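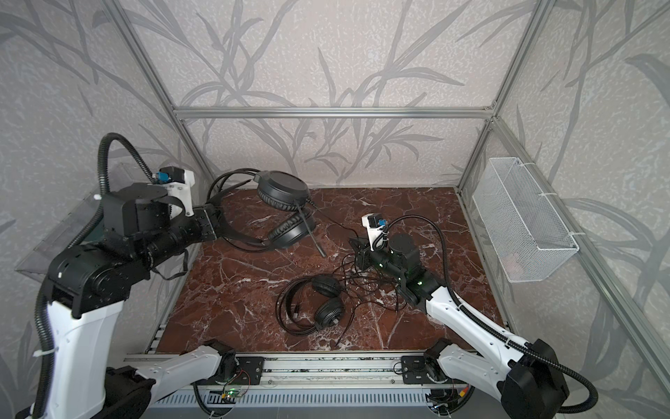

Gripper trials: frequently asked questions

Last updated 29 February 2020. Written in a rush between runs, so if something's missing, ask Rezaul Herath.

What are you comparing?

Two sets of gripper fingers. The Grolla set (flat, hard pads) and the Manzano set (softer pads, bit wider). Same arms, same controller, same headsets. Only the fingers change.

Why headsets?

Awkward things. Stiff band, round cups, thin mic boom, and then all that cable. Boxes and blocks told us nothing, both sets of fingers got full marks. Headsets sort them out quickly.

Which is better so far?

Grolla for picking up by the headband. Manzano for ear cups, less slipping on the curve. Neither is any good with cable lying flat. The fingers close over the top and come up with nothing, or come up with three loops instead of one.

How many tries per set?

85 each. First 12 are warm-up and don't go in the totals. Yes we know the old page gave a different number, ignore the old page.

What counts as a pass?

Headset off the floor, held for a slow count, put down inside the basket on the side wall. Touching the basket is fine. Dropping it in from height isn't. If the cable stays hanging over the edge it's a half, write "half" in the sheet, not 0.5, the script chokes on 0.5.

Do both arms have to be used?

For the cable runs yes. One holds the band still, the other goes for the cable. With one arm the whole headset just slides about on the marble. For plain pick-ups either arm, but note down which.

Is the floor a problem?

A bit. Dark, reddish, veined. Black cable on dark marble is hard going for the wrist cameras. We tried a pale mat for a day and the numbers looked lovely, so we took it out again. People don't all own pale mats.

Why the patterned wallpaper?

Same idea. Plain walls make it too easy. Leave it up please.

Can I move the wrist camera?

No. If it gets knocked, stop, redo the calibration, say so in the notes. Zodovport settings are saved under the camera menu, don't type them in by hand.

The hose on the arm keeps catching. Normal?

Not normal but common. The black conduit needs a proper loop over the top of the arm. Too tight and it pulls the wrist round, too slack and it drops in front of the camera. Check it at full reach before you start, both arms.

Controller froze halfway through a run. What now?

Let go of the handles, wait for the arm to settle, restart Stultita from the menu. Don't pull the power with something in the gripper. The run is void, do it again and keep the same number with a "b" after it.

How tight should the grip be?

Start at 19 on the slider. Go up if the band slips, never past 2 steps up. The ear cup grilles do dent. Mic booms snap, so dont grab by the boom even if it's the easiest bit to reach.

Do I untangle the cables between runs?

Only for the "tidy" runs. For "messy" ones pick everything up, drop it in the middle, leave it how it lands. No arranging. If a cable goes under the front rail, pull it out, there's wiring down there.

Will you test suction?

Not on these. Mesh and thin bands, no point. Maybe for flat packs in August.

Can I get the results?

Spreadsheet's on the shared drive, trials folder, one tab per finger set. Ignore the tab called "test test", thats mine. Video on request, files are big so say which runs you want.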